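Notebook, manipulation bench, Jonesthorpe lab
January 23, 2020
Fruit-to-plate, right hand carry, left hand parked
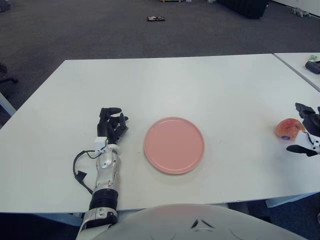

Head camera view. Apple at the fingertips of the right hand, pink plate at centre, left hand resting on the table.

Purpose of this block: find out whether the placing error comes from the grasp or from the arm. Up to now we have been treating them as one number, final apple position against plate centre, and that number moves around too much to be useful. Changing the controller on the strength of it was a mistake and I have put the gains back to where they were in May.

Method, so I can repeat it:

Apple is handed to the right hand by the operator, same approach each time, sticker facing down and toward the robot as near as can be managed. Hand closes to a fingertip grasp. Arm holds still for 3 seconds, then runs the stored path to the point over the plate, lowers, opens. No correction from vision during the carry. The head camera records the whole run but the arm does not use it. Head is locked so the view stays the same from run to run.

The left arm stays on the table beside the plate with the fingers relaxed. I tried parking it below the table edge first, but the torso leans slightly when the arm comes back up and that shifted the head view. Leaving it on the tabletop costs us some workspace and nothing else. The cable at the left wrist needs watching. It loops out over the tabletop and could drag on the plate if anyone moves the plate left of the marked position in the setup file.

Planned two conditions, fingertip grasp and full palm grasp, 24 runs each. Stopped the palm condition early, see below. Total for the day including warm-up and throwaways was 84 runs.

Fingertip grasp
Apple pose in the hand was estimated twice per run, once at the end of the hold and once just before the hand opens. If the apple slips or rolls during the carry, the two should differ. If they match and the apple still lands off centre, the arm is to blame.

For most runs they did match. The landing spots make a fairly tight group, but the group sits off toward the near right of the plate. It looks like a fixed offset in the right arm and it is the same direction as the offset we saw before the wrist was refitted. I would not read more into it until the calibration is redone.

A handful of runs don't fit. In those the apple turned between the two estimates, and it then rolled after release and finished up against the rim. All of them had the thumb closing late. The log shows the thumb command going out at the same time as the others, so the delay is in the hand or in the Cludora driver. I have saved those logs in a separate folder under "late thumb".

Palm grasp
Worse than expected. The pose estimate is poor with the fingers wrapped around, not enough of the skin shows. The tracker leans on the red streaks and the sticker, and when both are covered it guesses. On 4 runs it flipped the apple end for end between consecutive readings with no motion at all. I stopped there. There is no point filling in the rest of the table with numbers I don't trust.

This does mean that the comparison in the plan can't be made with the present tracker. Options are a second camera off to the side, or using finger joint angles alone to say whether the object moved. The second is cheaper. Reretti left a joint-angle slip check in the code when they handed over the interface and I haven't tried it yet.

Plate detection
No trouble. Pink on the pale tabletop segments cleanly and the rim shadow along the near edge did not pull the centre estimate when I checked it against hand-marked points. The seam where the second table butts up gave an edge response a few times. I cropped the search region so that it stops short of the seam. The crop is in the config, not in the code, so whoever moves the tables next will have to change it.

Floor is inside the camera view past the far edge of the table. The detector was picking up things on the carpet as candidate objects in the warm-up runs. Same fix, same crop.

Other notes
Release height matters more than I had thought. With the low setting the fingers touch the plate on opening and push it. With the high setting the apple drops and rolls. Stayed on the middle value for everything recorded today. Should be its own short series at some point.

The Morikawa calibration target is still set up for the old wrist. It needs a new mounting plate before it can go on the right hand. Drawing is done, part not cut.

Battery was swapped once, between conditions. Joint zeros checked after, no change.

The apple is getting soft on one side from handling. I rotated the grasp away from that side for the last runs, so those are flagged. Use a fresh one next session and weigh it first. I forgot to weigh this one until the end.

To do
Recalibrate right arm, then repeat the fingertip set with nothing else changed.
Go through the late thumb logs and compare command time with first joint movement.
Try the joint-angle slip check on today's recordings before collecting anything new.
Palm condition on hold until then.
Release height series.
Tie the left wrist cable back along the forearm.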